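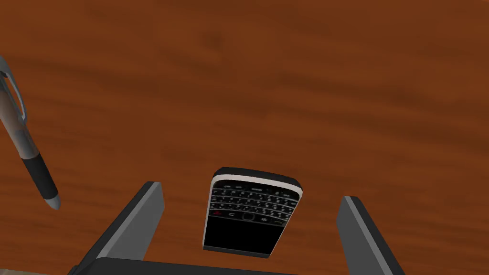 Page last changed 5/26/22 by Branwen Kneath

Nudorau project, simulation notebook. Tabletop task, phone and pen.

Picked up from Kyung-hwa's entry. The scene file loads cleanly on the lab machines now. The wood texture path was absolute and pointed at her home directory; it is relative in the current version. So-yul has the same fault in the drawer scene and will fix it the same way.

Task as set in the course handout: grasp the phone, lift it, hold, put it back down. The pen is a distractor and must not be touched. It is to the left with its tip towards the fingers, and the phone is between the open fingers with its keyboard end further from the palm than the screen. The gap is wider on the right than on the left. With that offset the left finger makes contact first and pushes the phone across before the right one closes on it. Esko wants this kept in the start pose, as the marking runs will not be centred either.

Gripper notes:
Fingers are flat slabs, modelled as boxes for collision. The bevel on the inner edge is in the visual mesh only. Do not tune contact by eye from the wrist view, the drawn edge and the collision edge do not agree. Na-rae has asked whether we should use the full mesh. Tried it on the Haron machine, the step time went up too far for the batch runs. Staying with boxes.

Closing speed was left at the default in the first batch. Set: 50 trials, fixed start pose, phone yaw varied between trials. 16 failed. Went through the failed logs with So-yul. Most are the phone turning under the left finger before the right one arrives, so the grip ends up on two opposite corners and the phone drops out on the lift. 6 of the failures are something else: the fingers stop short of contact and the controller reports a grasp anyway. Those look like the width threshold, which was written for the block task and never changed. Threshold now read from the object file.

Second batch with slower closing is queued under my account. Same seeds, so the two can be compared trial by trial. Don't edit the yaw list until it has finished.

Friction: the phone has one friction value for the whole body. The metal band and the keyboard should not really behave alike, but the fingers close on the sides and the top face never comes into it. Left alone. If anyone moves to a top-edge grasp this will need doing properly.

Segmentation, Na-rae's part. The mask for the phone loses the screen on some renders. Unlit black screen next to a dark palm, and the classifier runs the two together. The keyboard half is found reliably, and the red key and the silver band give it plenty to hold on to. Consequence for us: the centroid shifts towards the band and the planned grasp goes too far forward. Na-rae is adding renders with the lamp moved. Training set stands at 238 renders before those go in. I have asked her to keep the present lighting for a part of the new ones so the old result can be repeated.

The pen mask is fine except where the clip runs out of view at the left. Not worth time at present.

Esko's comments on the draft report: section on the Nistor planner is too long, cut to a page. Axis labels missing on the force plots. He also wants the failed trials sorted by cause in a table, which I will do once the second batch is in.

To do
Kyung-hwa: remove the old block threshold from the shared config.
So-yul: drawer scene paths, then rerun her baseline.
Na-rae: new renders, updated masks into the Durach folder.
Me: compare batches, failure table, force plots.

Open question for the group meeting: does a touch on the pen during the approach count as a failed trial, or only during the lift? The handout can be read either way. I have logged both for the time being, columns 4 and 5.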